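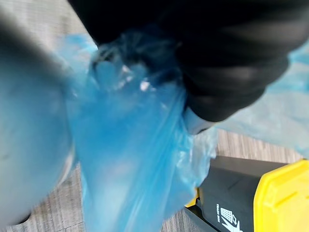
Ticket 1791
Product: Troltemel maintenance recording system, rotary-wing module
Site: Skuvden naval air station, support helicopter flight
Priority: 2 (aircraft serviceable, records blocked)
Status: Closed

Summary
Airframe hours on one aircraft do not match the total in the technical log after download from the usage monitoring unit. Troltemel shows 77 hours more than the paper log. The 10-hour inspection cannot be signed off in the system, as the component page reports it as overdue.

Reported by site, April
After the last sortie of the day the data card was read at the ground station in the usual way. The download finished with no error. On opening the airframe page the total had jumped. Main gearbox, tail rotor gearbox and both engine records moved by the same amount. The other aircraft on the flight are not affected. Card was removed and read a second time, same result. The paper log has been checked back to the last scheduled inspection and adds up.

First line
Asked site for the ground station log, the raw file from the card and the software version. Site told not to edit any component hours by hand. Paper log to be treated as the master record until further notice.

Ground station is on the current release. Monitoring unit is a Stinari type, fitted during the last depot visit. Serial number in Troltemel matches the data plate.

Second line
Raw file opened. The flight records for the day are correct: two sorties, take-off and landing times agree with the paper log. There is a third record with a start time but no landing time. It has no rotor speed data and no weight-off-wheels signal. Troltemel has closed this record using the time of the next valid entry on the card, which belongs to a later power-up, and counted everything in between as flight time.

Asked site whether ground power was applied between sorties. Reply: yes, for a radio check, and power was lost when the ground supply tripped at 1700. The start time of the open record is one minute before that.

Tried to reproduce on the bench unit.
Test 1: power applied, normal shutdown. No extra record.
Test 2: power applied, supply pulled after self-test. No extra record.
Test 3: power applied, supply pulled during self-test. Open record written. Import into a test copy of Troltemel adds false hours.
Test 3 repeated with the same result.

Cause
Two faults together. The monitoring unit writes a flight start marker during self-test and removes it when the test ends. If power fails in that window the marker stays on the card. The Troltemel import then accepts a record with no landing time and does not check it for rotor speed.

Fix applied
1. Site database backed up.
2. Import for the day reversed using the batch undo tool, not by manual correction.
3. Open record marked as rejected in the raw file. Original file kept unchanged and attached to this ticket.
4. File imported again. Airframe and component totals now agree with the paper log.
5. Overdue flag on the inspection cleared by itself after the nightly recalculation.

Site asked to compare all lifed components on the aircraft against their log cards before release of the paper record. Completed, no differences found.

Follow-up
Import check raised with Ghumman as a software change. Until it is released, any download following a loss of ground power is to be previewed before import, and any record without a landing time reported to this desk. Self-test marker passed to Stinari support under a separate ticket.

Site confirmed three further downloads with correct totals. Closed with site agreement.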